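How the Clandura Packing Station Works

Reading level: grades 4 to 6
Updated May 1, 2024

Some robots are built into a factory and stay in one place for years. Others are sold as a kit. The Clandura is a kit. A company called Esberg makes it, and a business that buys one gets two robot arms, two hands, a control box and the software that runs them. The buyer supplies the table.

What is in the kit?

Arms. There are two. Each arm is made of segments with joints between them, in the same way that your upper arm and forearm meet at the elbow. A small motor turns each joint.

Hands. Each hand has four fingers and a thumb. The fingers bend at joints. A hand like this costs more than a simple gripper, which has only two flat jaws that open and close. A gripper is fine for boxes. It is less useful for things that change shape.

Control box. This is a computer. It tells every motor how far to turn and how fast.

Software. Esberg calls it Mok. Mok decides what the hands should do next.

What job does it do?

The Clandura handles goods that have to be weighed. Think of a bag of rolls or a bag of apples. The job has steps:

1. Pick up the bag.
2. Put it on the scale.
3. Wait until the number on the scale stops changing.
4. Move the bag to a crate or to a conveyor belt, depending on the order.

A conveyor belt is a long loop of material that rolls along and carries things with it. You have seen one at a store checkout.

Why are bags hard?

A wooden block has the same shape every time you pick it up. A plastic bag does not. It folds, slides and sags. If a robot looks for a bag by its shape, it may not find it, as the shape is never the same twice.

Mok was trained with 3000 practice pickups. In each one, a person steered the arms and the computer stored the movements. Mok then looked for what the good pickups had in common — where the fingers closed, how hard they pressed, how slowly the arm lifted.

Pressing is a problem of its own. Too little force and the bag slips. Too much and whatever is inside gets crushed. You solve this every day without thinking about it, using the skin on your fingertips. The Clandura estimates force from how hard its finger motors are working.

How well does it do?

The Flenwood test kitchen tried one in November. It gave the robot 858 bags to weigh and move. The robot finished 558 of them with no help. For the rest, a worker had to step in, most often to straighten a bag that was hanging over the side of the scale.
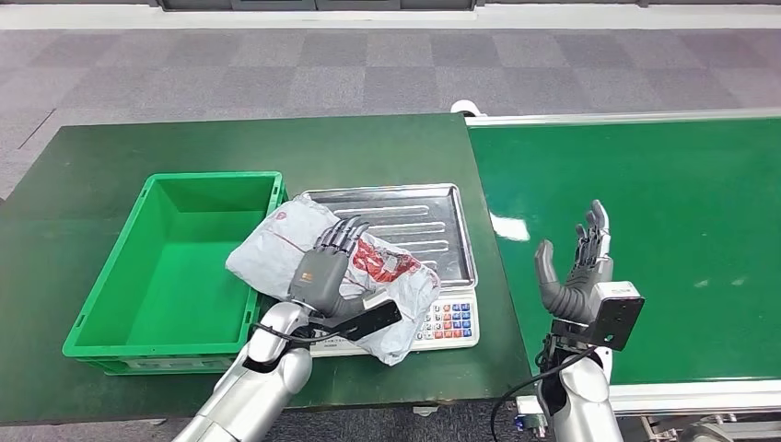

A bag that hangs over the side gives a wrong weight if part of it rests on the table. People notice this and nudge the bag back. Mok has to be taught to check for it, and the newest version does the check before it reads the number.

Speed is the other limit. A trained worker is faster. Esberg recommends the kit for places that pack up to 500 bags a day. Above that, a larger machine makes more sense.

Words to know

Conveyor: a moving belt that carries objects.
Gripper: a simple robot hand with two jaws.
Joint: a place where two parts meet and can bend or turn.
Software: the instructions a computer follows.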